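Handheld gripper slips on soft 250 g bags — change the fingers or the camera?
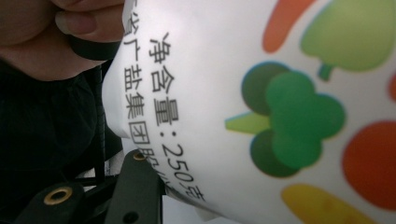 Posted 11 February 2020 in Grippers and End Effectors

I'm comparing two handheld grippers for recording grasp demonstrations on grocery items. One is the Jirna two-finger unit, the other a Kellik with parallel jaws. Both carry a wrist camera and both log jaw width and trigger position to the same controller.

Rigid items are fine on either tool. The trouble is with soft plastic packs, mainly salt at 250 g net. The contents move when the jaws close, the film bulges on the side away from the fingers, and the grip creeps. With the Jirna the pack rotates about the contact line once it is clear of the bench. The Kellik holds it flatter but needs more travel, and the trigger gets stiff near the end.

I have 2,155 recorded grasps so far, split between the tools. The other issue is the picture. With the camera close in, a glossy pack fills most of the view, the highlights blow out and the tracker loses its features. Exposure is on auto. Frame rate is 60 on both.

Things I could change: finger pads, camera offset, exposure, or the order of the trials. Which would you do first? I'd prefer not to throw out the data I already have.

vekier_bench

Fix the exposure before you touch the fingers. Auto exposure will hunt every time a bright pack comes into view, and you can't compare the two tools if the image is changing for reasons that have nothing to do with the grip. Lock exposure and white balance on a grey card at working distance, then bring the shutter down until the highlights on the film hold some detail. You will lose the dark parts of the tool, but the jaw position comes from the encoder so you don't need them.

A polarizing filter helps a bit with plastic film. It costs you light, so check the noise in the shadows before you commit to it.

For the tracker, mask out the area where the object sits and track on the background only. If the pack covers nearly all of the background, the camera is too close. Move it back along the tool axis and redo the calibration. The offset has to go in the log header, otherwise the old and new recordings can't be merged later.

On the rotation: a narrow contact line on a bag of loose grains will always let it swing. Wider pads are the usual answer. We cut ours from 2 mm silicone sheet and glued them on. They wear at the corners and need replacing now and then.

Keep the existing grasps, but tag them by camera setup. They are still good for jaw width against trigger position even if the video isn't much use.

owen-controls

Kellik is better for bags imo. Had the older Jirna and the return spring went soft by September, sent it back.

One thing to add to the longer reply. Are you steadying the pack with your other hand while the jaws close? If so, do it for every trial on both tools or for none. A supported pack takes a different share of the load, and you will see it in the trigger trace as a lower peak followed by a jump when the hand lets go. I'd log it as a separate field.

Also alternate the tools pack by pack. The film softens and creases with handling, so whichever gripper goes second gets an easier object. Swap in a fresh pack when the seal end starts to fold over by itself.

The stiff trigger on the Kellik is usually the cable. Check the routing at the pivot for a tight bend, and back the adjuster off a turn before you oil anything.

flatjaw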